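About Us

Savcombe Linen Care
Home | Our Courses | About Us | Questions | Contact

Savcombe is a small school for household work. We teach how to make a bed, how to fold large and difficult pieces of cloth, and how to keep linen in good condition for many years. Our students are hotel beginners, people who start work in home care, and also private persons who simply want to have a cupboard that closes.

How we started

The school was founded by Paavo Mustonen, who worked for a long time in the laundry of the guest house Huttunen. There he trained the new workers, and he noticed that most of them had never been shown how to hold a sheet. They were told to be faster, but the folding was not explained to them. He wrote his own instructions on two sheets of paper, and these papers became our first course.

Venla Laitinen joined him in the second year. She is a trained textile teacher, and she put the lessons in the order we still use today. The cloth is the first subject, the bed is the second, and the cupboard is the last.

What we teach

In the first lesson each student works with one single cloth on a made bed. We ask the student to find a corner, hold it, and then look for the next corner along the edge of the cloth. It sounds very simple. With a large piece it takes patience, as the fabric turns around itself and a corner can hide inside a fold. We prefer a plain color for this lesson, and blue on a pale sheet is easy for the eyes.
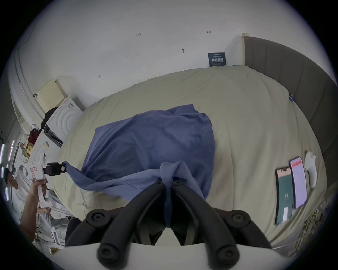
The practice room

We do not teach in a classroom with desks. The practice room is furnished like a room where somebody could live, with a large bed and a gray upholstered headboard in a light wooden frame. The bed wears a fitted sheet in a quiet color between beige and green. We chose the color after a long discussion, and Paavo still says that white would be more correct.

The washing machine stands against the wall of the same room, with a cream-colored basket on top of it. We like this arrangement very much. In many small apartments the laundry and the bed are near to each other, and a student should learn to work in such a room without carrying everything through a corridor. 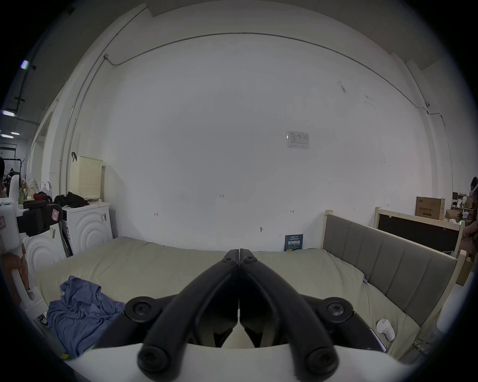 Our way of working

We have a few habits that new students find a little strict at the beginning. They are the following:

Wash your hands before you touch the linen.
Make the bottom sheet flat first, then put the other cloth on it.
Open the cloth fully before the first fold.
Fold on the bed, never against your chest.
If the edges do not meet, open it and begin again.

The last point is the one that people like least. We do not give marks for speed, and we do not compare one student with another. A person who needs a whole afternoon for one cloth is welcome to take the whole afternoon.

A course has 41 lessons when it is taken complete. It is also possible to book only the part about beds or only the part about cupboards. The evening group meets on Monday at our house in Brendus Street, and the day groups are agreed with each employer. Until now 300 students have finished the complete course with us.

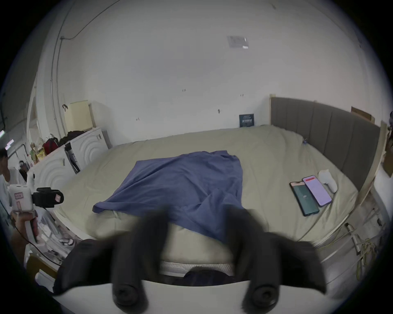

Do I have to bring my own linen to the course?

We have enough cloths and sheets for all students, so you can come with empty hands. If you own a piece that gives you trouble at home, please bring it clean, and we will look at it together in the second half of the lesson.

The people

Paavo teaches the beds. He speaks slowly and he repeats things, which the students first find funny and later are thankful for. Venla teaches the folding and the storage. She also wrote our small handbook, Stitia, which every student receives in the first week. We have printed 2,000 copies of it, and the new printing has a better chapter about fitted sheets.

Venla gives special attention to the moment when the cloth is lying on the bed in a heap, with many folds and no clear shape. A beginner wants to pull it quickly from one side.

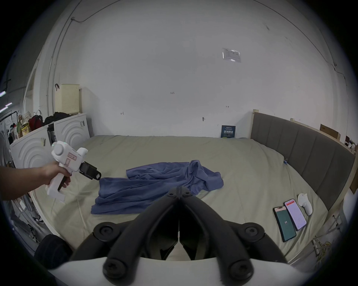

She teaches to wait a moment, to follow one edge with the fingers, and to open the cloth from the middle to the outside. After that the hands go over it slowly, and only then comes the first fold.

Visit us

You are welcome to see the practice room before you decide about a course. Please write to us through the contact page and tell us if you come alone or with colleagues. New groups begin in February, and the places are given in the order in which the letters arrive.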